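Saturday, September 29, 2018

Postcards, again

So I finally got my postcards out of the shoeboxes! I've been putting this off all summer, and then it rained the whole weekend in Prellar and I ran out of excuses.
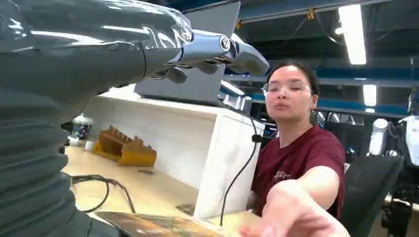
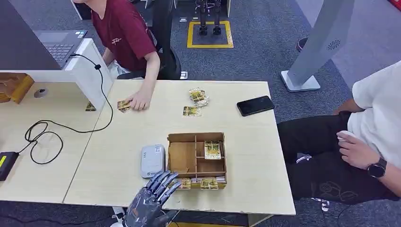 My total is 686, which is a lot more than I would have guessed (and my sister wins the bet). I first tried sorting by year, but half the postmarks are smudged, so now it's by town. Roltosberg alone takes up two albums, mostly the old harbor views I kept buying at the flea market because they were cheap. I still need the Drorard lighthouse one with the red border, so if you have a spare, please write to me. I'll trade you almost anything except the Ragab ferries!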